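About us

Esero writes working rules for household robots, and for the people who record the tasks those robots learn from. We are a small company with an office in Eide and a test flat two floors below it. Our rules are used by developers, by care providers and by landlords who want to know what a machine may and may not touch.

Much of our time goes on ordinary jobs such as handling glasses on a full shelf.
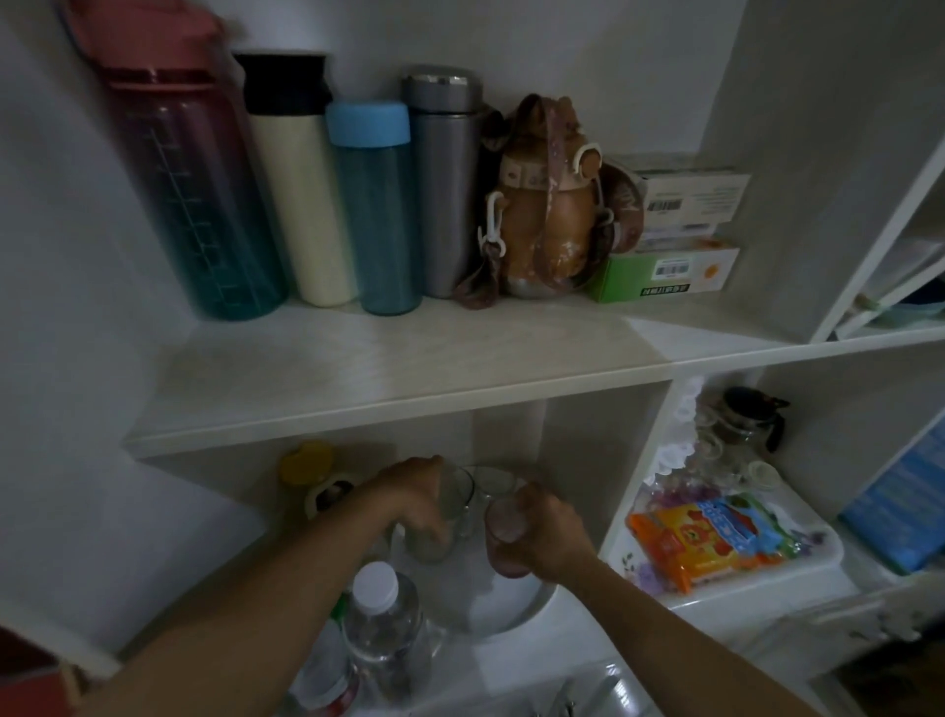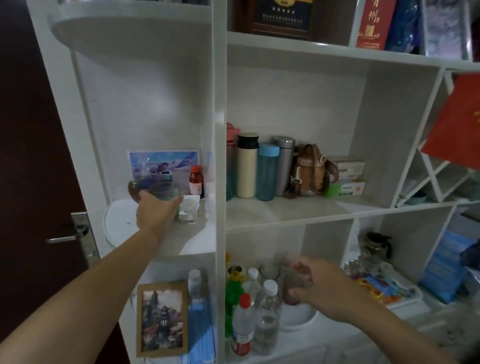

Both show drinking glasses being handled by hand among bottles and other household things.

How we started

Ivar Westerberg founded Esero after seven years as a safety inspector in a packaging plant. Industrial robots had fences, marked floors and a thick book of standards. Home robots had a leaflet. He wrote the first version of our house rules in January, on 7 pages, and sent it to anyone who asked. It now has 180 clauses and is still free to download.

What the rules cover

Glass and other breakables. One item per hand. The item is lifted clear of its neighbours before it moves sideways. If a neighbour has to be shifted first, that counts as a separate task and is recorded as one.

Personal belongings. Photographs, certificates, medicines and papers stay where the household left them unless the household has asked for them to be moved. Names and faces are masked before a recording leaves the building.

Recording. A person may stop at any time without giving a reason. Shelves are not tidied beforehand – a robot that has only met neat shelves will do badly in most homes.

Stopping. Every machine needs a stop control that a seated person can reach. We test this with the person seated.

How we check

Members send us their recordings and their fault logs. We read every log and watch 1,000 recordings a year in full, picked by lot. Zunis, our checking tool, sorts the rest and flags any grip that lasts too long or lets go too early. It makes mistakes, so a person looks at each flag before we write to the member.

The Burden list

Burden is our public list of faults. It holds 2,000 entries, from chipped rims to doors left open. Members are not named, but the fault and the clause it broke are given in full.

Contact

The office is open every day except Sunday. Send questions about a clause in writing, with the clause number. Visits to the test flat are by appointment – please ring first, as the flat is closed to visitors during recording.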